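Ánh Ông, posts from a thread on the chess picking task

Some notes on the chess task, as I've been asked how the software side is put together. I work on planning and control. Perception is a separate module and I only touch it when it breaks my bit.

The whole thing runs in simulation at the moment. We have a tabletop, a board, chess pieces and an arm with a parallel gripper. The job is to take a named piece from one square and put it down on another without knocking the neighbours.

The stack has four parts. Skirska is the pose estimator. Prusex is the grasp planner. Serrano is the motion planner. Paltton logs everything and lets us play a run back tick by tick. All in-house names, so don't go looking for packages.

Skirska used to give us one pose per piece and nothing else. If it was wrong by a few millimetres we found out when a finger came down on a crown. It now gives a pose and a covariance, and Prusex is allowed to refuse a grasp when the spread is too wide.

Refusing was harder to add than it sounds. The planner had no return value for "I don't want to", so for a while a refusal looked the same as a crash. There is now a proper status code, and the arm goes back to its viewing pose and takes another look.

The wrist view is the one we use for the last part of the approach. It has the usual problem that the fingers hide the thing you most want to see. The closer you get, the less of the piece there is to measure.

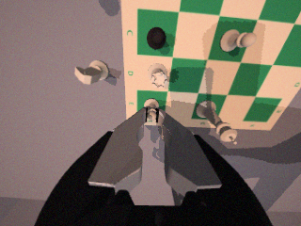
So close to contact we stop trusting the fresh estimate and hold the last good one from further up. The hand-over height is a parameter. It was 2 cm for a long time and I've never had a good argument for that value beyond it working on pawns.

Shadows were a bigger nuisance than I expected. The renderer puts soft ones over the squares and Skirska would sometimes fit a base edge to a shadow edge. Green squares were worse than cream ones. We changed the training renders so the lights move between episodes and most of that went away.

The letters on the border are handy. We read them once at the start to settle which way round the board is. After that the board frame is fixed and nobody re-reads them. If the board gets nudged mid-run we lose it. That is ticket 17 and it is still open.

Pieces off the board count as obstacles too. Serrano used to plan only inside the board outline plus a margin, which meant anything standing on the table beside it didn't exist as far as the arm was concerned. Fixed in March by giving it the full tabletop.

Grasp choice. Prusex samples closing directions around the vertical axis and scores each one on finger clearance. With a tall neighbour on the next square you often get only a narrow band of angles. For a piece standing on its own almost anything will do, and it picks whichever needs the least wrist rotation.

Knights are the exception. The head isn't round, so the closing direction matters even with plenty of room. We grip them lower and accept a slower descent.

A question from a reply: why not use one learned policy from pixels to joints? We have one running as a baseline. It is smoother than ours in open space and worse next to other pieces. When it fails I can't tell which part to fix, and with separate modules I usually can.

Timing, as it comes up a lot. A full plan takes about 6 seconds on my machine and most of that is collision checking against meshes. Swapping the meshes for capsules is quicker but it blocks grasps that are fine, so we use capsules for the long move and meshes near the board.

The Paltton viewer now shows which pose the controller was using at every tick, next to the true one from the simulator. I should have asked for that at the start. I spent 11 days on what I thought was a controller fault and it was a stale timestamp.

Next job is regrasping, for when a piece goes in tilted and can't be set down straight. No results to show yet. I'll add to this thread when there are.

Recent posts
Capsules or meshes for small objects
Stale timestamps and how we log them now
Adding a refusal status to Prusex
Board frames and ticket 17
Moving the lights between episodes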